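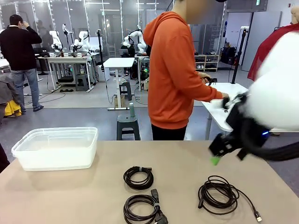

Lekmont Publishes Field Guide to Seabed Cable Route Surveys, With Doubts Left In

July 8, 2022

Lekmont has released Cable Route Survey in Practice, a 132-page guide for people who plan, buy or check surveys for power and telecom cables on the seabed. The author is Xinyi Fang, who spent much of her career reviewing survey reports for cable owners and did not like a lot of what she read.

The guide starts with the desk study and goes on to multibeam and side scan sonar, sub-bottom profiling, magnetometer work, sampling and burial assessment. Most of that ground has been covered before. Fang gives more room to the places where the numbers on a chart look better than the data behind them.

"I keep seeing burial depths given to the centimeter when the sound speed in the sediment was a guess," said Fang. "The client pays for the decimal places and then believes them."

One chapter follows the Lenda crossing, a route of 1,420 meters in shallow water that was surveyed by two contractors in the same season. Their magnetometer target lists did not match. Fang prints both lists and goes through the line spacing, the sensor height and the picking rules used for each. She does not say which contractor was right, and says the records do not allow it.

Another chapter deals with automated target picking. The guide does not tell readers to avoid it, but it asks them to be careful with success rates quoted by sellers, and to find out what seabed the software was tested on before accepting any figure. A list of questions to put to a supplier is included.

Lekmont makes no claim that the guide will lower survey costs. Readers who follow its advice on line spacing may well end up paying for more vessel time. It does not cover deep water routes, and the section on permits is short, as the rules change too often for a printed book to keep up.

The first print run is 600 copies. Orders are handled by Gatti, which also supplies bookstores and training centers. A PDF edition is planned for October. Corrections from readers will be posted on the Lekmont website with the date and page number, including any that concern the Lenda data.

Review copies are available to trade press and course leaders on request from the Lekmont press office.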